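Household Skills, Unit 2: Folding on a Bed
Handout to accompany the second session. Revised 15 Aug 2018.

Those of you who did the Yule module on ironing will remember being promised that folding was the easy part. The Yule module was written by people with a table. Most of us fold on the bed, and the bed has opinions.

Surface first. A mattress gives under the hand, so any crease you press into a shirt is pressed into the bedding as well, and comes out again when you let go. A firm cover helps. The bamboo tile mats sold for hot weather are very good for this, being flat, smooth and already marked out in a grid, so that a crooked hem has nowhere to hide. The Liltent folding board does the same job and lives behind the wardrobe, where it will stay.

Clear a space the size of one garment with its sleeves out. You do not need to clear the whole bed. The heap can go to one side, and will in any case be back by the evening.

Laying out. Put the collar away from you and the hem towards you. Take the shirt by its bottom corners and pull gently until the side seams lie straight. Jersey stretches, so stop when it is flat. Students who carry on pulling end up with a wide shirt.
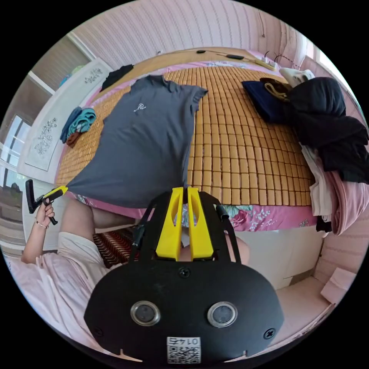 Smooth from the middle outwards, then check the collar, which will have rolled under while you were busy with the hem. Dark cotton hides its creases until you are on a bus, so run a palm across it as well as looking.

The fold. We teach the Flonska fold in this unit, front upwards to start with so that you can see what is going on, then turned face down. Bring one side in to the middle of the collar and lay the sleeve back along itself. Repeat on the other side. Fold the hem up to just short of the collar, then in half again. The older notes give a version with an extra tuck. Ignore the older notes.

Sorting the rest. Bulky things go last, as they flatten anything put under them and slide off anything put on top. Belts and straps should be coiled and kept apart. Pillows are not laundry, however long they have been in the pile.

For next time: fold one drawer's worth by the method above and leave it for a week. Bring a note of what had come undone. The reading is the Ciltilance booklet, section 2, on drawers, which is short and rather stern about socks.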